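Home Shop > Robots & Automation > Grippers
2 min read · 3 answers · 16 comments

Soft fingers keep squashing cardboard tubes. Close less, or change the fingers?

Hi all! I'm building a small arm on a bench at our shared workshop and I am having the best time with it. The goal is a paper towel changer: take the used core off the holder, put it in a tray, slide a fresh roll on. Silly job, great teacher!

The gripper is a Plilov two-finger kit with the black paddle fingers, driven by a Timell servo board. I close to a fixed position. On a stiff core it holds beautifully, on a thin one it leaves a dent, and then the dented core hangs up on the rod next time I try to use it. I've got 7 ruined ones in a bag already.
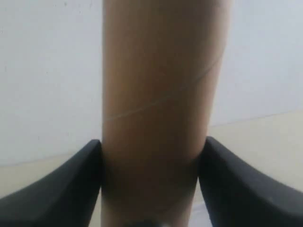
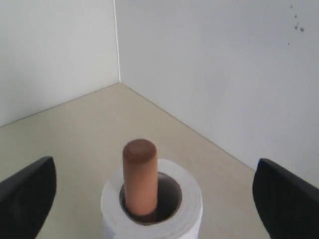
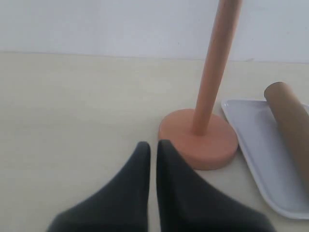
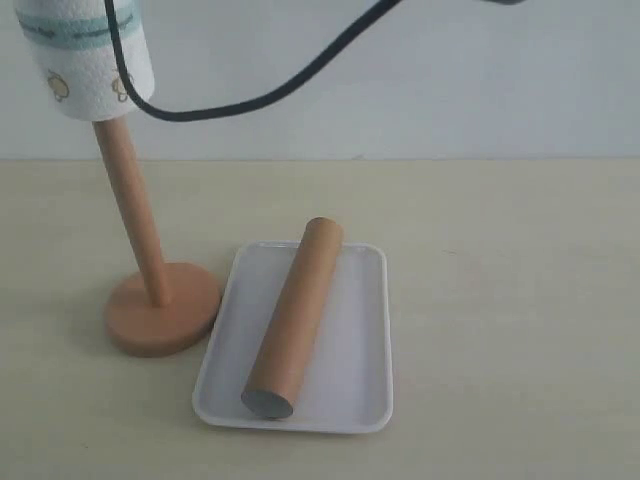 First: fingers closed on a core. Second: toilet roll and dowel, fingers open. Third and fourth: the two towel holders, each with the tray beside it.

Is there a cheap way to feel the tube before I crush it? I'd love to keep these fingers if I can.

Posted by Esi Amegashie in July

ANSWER (accepted, 16 votes)

Keep the fingers! You have most of what you need if your board can report servo current. Close quickly to a bit wider than the tube, then creep in small steps and read the current after each one. When it jumps above the free-moving value, stop and go one more step for grip.

Log a few closes on nothing first so you know what friction alone looks like. Mine was noisy until I averaged 4 readings at a time, and after that it was lovely, you could see the contact as a clean little knee in the plot. Also grab near the end of the core if you can reach it on your holder. My tubes dent much more easily in the middle.

One more thing, open slowly when you let go over the tray. A fast release flicks a light tube sideways and you'll be chasing it all over the bench.

ANSWER (4 votes)

I went the other way and glued thin foam to mine, the Arovura self-stick sheet. Works ok. It peels after a while and you have to redo it. Over 3000 cycles on my machine with two changes of foam, so not bad for scraps!

ANSWER (0 votes)

what servo is it? I have the Seppälä one and it just buzzes

Comment from Esi Amegashie: Creeping in works!! Current knee is right there on the plot. Toilet rolls next, they need a much wider opening and my approach angle is still off.

Tagged: gripper, servo current, cardboard, first build
Share (7)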